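Robot open day at Kilau

I went to the October open day at Kilau, mostly to see the small robot arms. Ngan-ling Hung ran the demonstration I signed up for. There were 24 of us on the list, so we were split up and I went in with the second group.

The arms are built from servo motors and simple brackets. Ngan-ling explained that one servo drives each joint, and that most of the faults she deals with are in the cables. She keeps a notebook of them and was up to entry 167.

We got 5 minutes each to ask questions. I asked how long it takes to teach the arms a simple job like moving a cup. She said it depends on how many times a person is willing to repeat the job, and that tired people make poor teachers. A man from Warkel wanted to know about payload and got a longer answer than I could follow.

Parking was easy. The coffee ran out before the second group started, so bring your own if you go next year. I signed up for the mailing list and will post the date when I get it.

I'd like to try building one arm this winter. I've priced the servos and will start with a single joint.
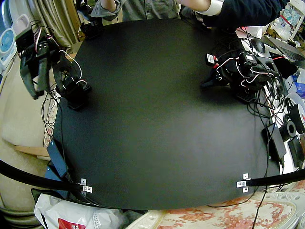

The two arms at their black board, one on each side.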